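Reading lab notebook, linked stories vs. novels
8 July 2019

Picked up at the Radville set. 19 books, all sold as fiction with no subtitle on the cover, so a reader can't tell from the outside whether it's a novel or a run of linked stories. Sofia Antunes finished the hand labels on Friday. Her labels stay sealed until the tagger has gone through everything.

Chapter splitting first. The splitter still takes a blank line plus a centered ornament as a chapter break, so The Norkell Road came out with far too many units. Changed the rule: a break now needs a heading line or a new page. Reran. Norkell Road is fine. Hodton is worse, as its stories start halfway down the page with the title in small caps, and the scan reads small caps as body text. Split Hodton by hand from the contents page and noted it in the log.

Name carryover, per pair of neighboring units: count the names in unit A that turn up again in unit B, divide by all names in A. Minimum unit length is 500 words, shorter ones get merged forward.
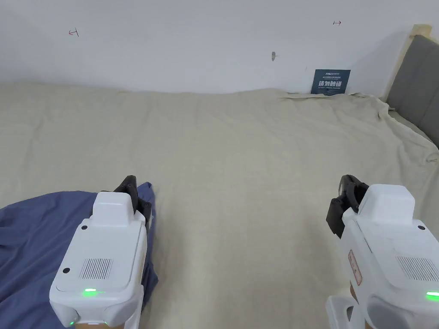 Problem with the merge: Cordeiro has a one-page prologue in the voice of the dead brother, and merging it into chapter 1 drags his name into everything that follows. Carryover jumps and the book looks more like a novel than it reads. Tried leaving prologues out. Cordeiro drops back toward the collections, where I would have put it myself. Keep prologues out for all books and rerun the ones already done.

Place names are a separate count now. Linked collections tend to hold on to the town and let go of the people, so lumping the two together was hiding the thing we want to measure. The lake in Hodton is spelled 2 ways in the print edition. Added both to the alias list.
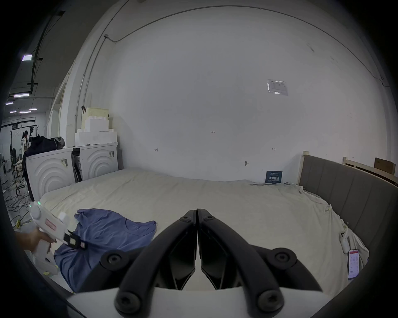
Closed gripper fingers, blue T-shirt on the near edge of the bed.

Total names after alias cleanup: 2,325. Olga Paiva thinks nicknames are still undercounted, mainly in first-person stories where the narrator is named once and then only called "Doc" or "kid." Spot check on Norkell Road agrees with her. No fix yet.

Open:
- nickname pass, Olga
- rescan Hodton contents page, the last line is faint
- decide if a shared narrator with no name counts as carryover. Sofia says yes, I say only if another character recognizes them
- rerun Cordeiro before unsealing labels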